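Davance Opens Its First Repair and Refill Shop in Ongart This May

For immediate release

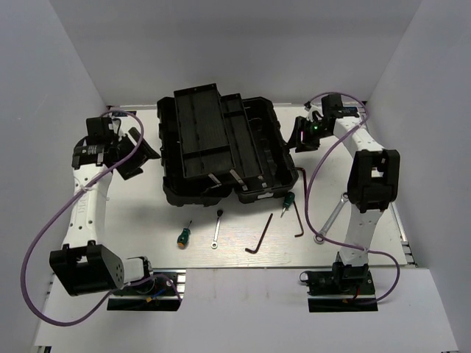
I've been making desk accessories under the Davance name for long enough to know what ends up in the trash, and I'm so happy to say that from this May we have a shop where you can bring it instead. It's on the ground floor of the old Onico building in Ongart, right by the bus stop, and it does two things: repairs and refills. Pens, staplers, desk lamps, tape dispensers, pencil sharpeners (the crank kind too!), if it lives on a desk we'll have a look at it. I get asked about cords more than anything else, and my advice is the same as it ever was - fix the cord to something solid, and leave a bit of slack where things have to bend. We'll do that for you at the counter while you wait, no charge, and you can pick up a bag of ties on the way out.

The refill side is the part I've been dreaming of for years. We'll have ink on tap in 5 colors, plus glue, whiteboard cleaner and correction fluid, all sold by weight. Bring your own bottle or borrow one of ours. The blue is the same blue we've always made, so please don't write in, I haven't touched it.

We're starting with 1,000 spare parts on the shelves, mostly springs, hinges, switches and nibs, and another 2,000 are on order from Trirex, who have supplied our springs from the beginning and were very patient with me over the hinge drawings. If we don't have your part we'll write it down in the book and call you when it comes in. Lamps older than I am are welcome, but give us three weeks for those, and please take the bulb out before you carry it on the bus.

Opening day is a Thursday, doors at 10 a.m., with coffee until it runs out. The first repair is free for anyone who brings in a Davance product, whatever state it's in (yes, even the old green stapler with the stubborn tray - I know, I know). After that most small repairs will be a flat price, posted on the wall by the register, and I'll tell you before I start if I think a thing isn't worth fixing.

There's parking behind the building, entrance from the side street. The front door has a step, so if you need the ramp come around by the parking lot and ring the bell.

Press are welcome from 9 a.m. on opening day. Samples of the refill range can be picked up at the shop counter.

About Davance
Davance makes and repairs desk accessories in Ongart.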